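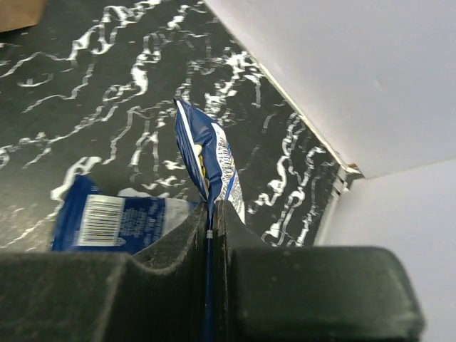

Stokier Countertop Snack Bin

I'm a snack person, and for years my little bags of chips and pretzels lived in a heap next to the toaster. I designed the Stokier bin to fix my own kitchen first, and then my neighbors started asking for one (thanks, Corentin Delaunay, for ordering two before I even had a price!).

It's a plain open bin, 16 inches long and 5 inches deep, with a low front so you can see what you've got left. It holds about 24 small single-serve bags if you stand them up, fewer if you just toss them in like I do. Standing them up is worth the trouble, though - grab the pinched seam at the top and the bag comes right out without dragging its neighbors along.

Little blue bags like mine slide flat on a countertop and end up barcode side up, and then you have to flip every one to find out what it is. In the bin, the fronts face you. If you're checking ingredients for somebody with an allergy, put those bags in the end slot, behind the Royer divider (sold separately, fits both sizes).

Comes in Landum gray or Sovance cream. The cream shows crumbs, so I keep the gray one at home. Wipe it with a damp cloth and please keep it out of the dishwasher, the corners don't like it.

The large size is back in stock after selling out in December, and it still ships flat with four corner clips. No tools needed! My first batch was 115 bins and I packed every single one on my dining table, so if yours has a scuff, write me and I'll send another.

Page updated April 2019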